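Rostyslav Kovalchuk
29/06/2019

Going to do a thread on furniture oil, because I have now been told by three different people that I need to "feed" my table, and I would like someone to explain what it's eating.

Background: we bought a kitchen table secondhand in Bedthorpe. Solid wood, pale, no wobble. The seller handed us a half-used bottle of Tunutix Wood Nourisher and told us to put it on every month "or it'll starve." She was very serious.

So I read the bottle. The front says it "restores vital natural oils." The back says mineral oil and fragrance. Mineral oil comes from petroleum. I've read a fair bit about trees this week and I can't find the part where they make petroleum.

The "vital oils" claim bugs me most. Some woods do have their own oils. Teak does. Most of the stuff people eat breakfast on has very little, and what it has doesn't get topped up by wiping something over a coat of varnish.

Which is the other problem. If your table has a hard finish on it, and most factory tables do, the oil never gets near the wood. You are polishing plastic. It looks great for an evening and then it has your forearm prints in it.

Easy check: put a drop of water somewhere you don't care about and leave it a few minutes. Beads up and sits there, you've got a finish doing its job. Soaks in and goes dark, the wood is bare or close to it, and then yes, oil is a sensible conversation.

I did the check underneath, by a leg. It beaded. My table is not hungry.
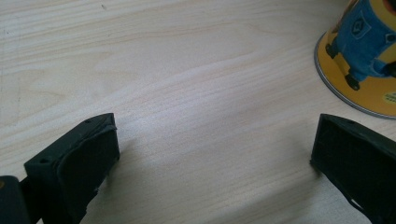 Pale wood grain, no sign of malnutrition.

People keep telling me wood "dries out" and cracks unless you oil it. Wood does move. It takes on moisture when the air is damp and gives it up when the heating is on, and if it's held too tight while it does that, it can split. But that's water coming and going. Rubbing scented oil on the top doesn't change the weather in your kitchen.

If you're worried about cracks, keep the table off the radiator. Costs nothing, so there's no bottle for it.

Then there's Comel, the fancy one, which a neighbor swears by. "Deep penetrating formula." Penetrating what? How deep? I wrote and asked if they had any test I could look at, on any kind of wood, with any kind of finish. The answer thanked me for my passion for wood.

I wrote back and asked again. They sent a coupon.

To be fair to Comel, it does smell nice. So does an orange.

Someone will say "my grandmother oiled her table every week and it lasted her whole life." I believe you. My grandmother did nothing to hers except yell at people who put hot pans on it, and that lasted too. I don't think either of us has proved much.

What I'd like to see is boring. Two boards off the same plank, same finish, one wiped with the stuff every month and one wiped with a damp cloth, left in a normal house for a couple of years. I'm not saying the result would go my way. I'm saying I haven't found anyone selling the bottle who has shown it to me.

Things I'm not saying, before the replies start:

I'm not saying never oil wood. Cutting boards, butcher block, an unfinished top, sure. Drying oils like tung or linseed really do cure and turn into a finish. That's a different product doing a different job, and the labels love to blur the two.

Also if you use linseed or tung, lay the rags out flat outside to dry, don't ball them up in the trash. They can heat up on their own and catch fire. That warning is real and it's always in the smallest print on the can, while "NOURISHES" gets the whole front.

I'm also not saying polish is a scam. It makes things shiny. If it said "makes things shiny" I'd have no thread.

A few answers, since this got passed around more than I expected:

Awasthi asks about beeswax. Fine, if you like how it feels. It gives you a thin soft layer that wears off, so you'd be redoing it. A hot mug will still leave a mark. I wouldn't pay extra for the word "ancient" on the tin.

To the person who says the color "came back" after oiling: oil fills in tiny scratches so they scatter less light. Looks richer. Wetting it does the same thing for a minute, try it.

And no, I don't have a secret recommendation. Damp cloth, then a dry one. A drop of dish soap if somebody's had syrup. Coasters, when we remember.

The Tunutix is under the sink. It's been pretty good on a squeaky door hinge – I'll give it that.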